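Novard round laundry basket, large, orange – my review after one month

I bought this basket in January, when the handle of my old one broke on the stairs. I was choosing between the Novard and a folding model from Lalex, but folding ones always fall to the side in my home, so I took the hard plastic. I ordered through Jisimport and it came in 2 days, with no damage.

First, the size. It is really large and it takes all our bed linen in one go, the duvet cover also. For a single person it is maybe too much. I keep it in the bedroom at the foot of the bed, and you must leave a free place on the floor for it, because a round basket does not go well into a corner. 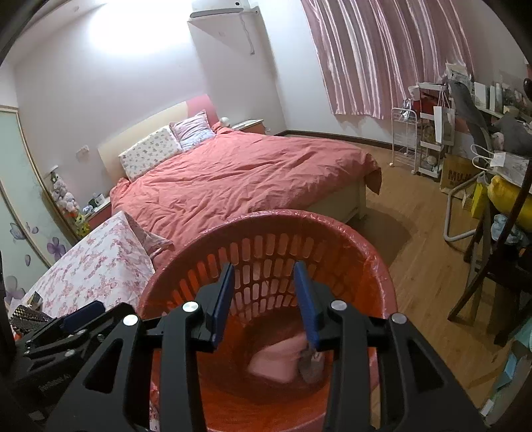

The long oval holes in the wall are the thing I like most. My old basket was closed on all sides and the towels began to smell after a few days. With this one I did not have that problem yet. The holes have smooth borders and do not catch on socks or on thin fabric, I checked this with my hand before I used it.

The rim is thick and comfortable to hold when the basket is full. What I like less is the color. In the shop pictures it looked darker, and in my room it is very bright. My sister Naledi says it is cheerful. I got used to it, but if you have a quiet bedroom, look for another color.

One more small complaint – the price label was glued on the bottom and I needed 30 minutes and some cooking oil to remove it.

I would buy it again, but I would ask first if they have it in gray.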